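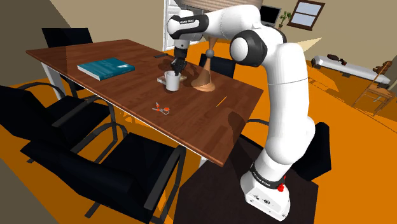
A student from the evening group asked whether the dilution rate is worked out on the carrier oil alone or on the finished blend. The finished blend. All rates in this handout are by volume of the total.

Skellville School of Massage
Unit 4: Carrier oils and dilution
Revised August 14, 2022

4.1 Rates
Full body work: 1 percent. Small areas (hands, feet, lower back): 2 percent. Face: 0.5 percent. Do not exceed these in supervised clinic, including when a client asks for a stronger scent.

4.2 Stock blend
A 500 ml bottle at 1 percent holds 5 ml of essential oil and 495 ml of carrier. Measure with the glass cylinder. Drop counts vary with the oil and the dropper and are not accepted on the record sheet. 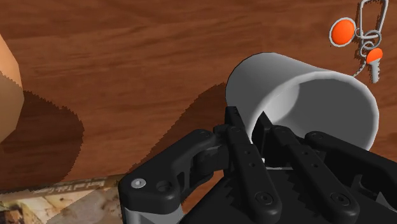 Label the bottle before filling it: oils used, rate, date mixed, initials. Store it closed and out of direct light. Unlabeled stock is discarded at the end of the day.

4.3 Patch test
Apply a small amount of the blend to the inner forearm. Check at 30 minutes and again the next day. Record both readings. Redness, itching or swelling at either reading: do not use.

Reading before the September clinic: Pearce workbook, page 22 to the end of the chapter.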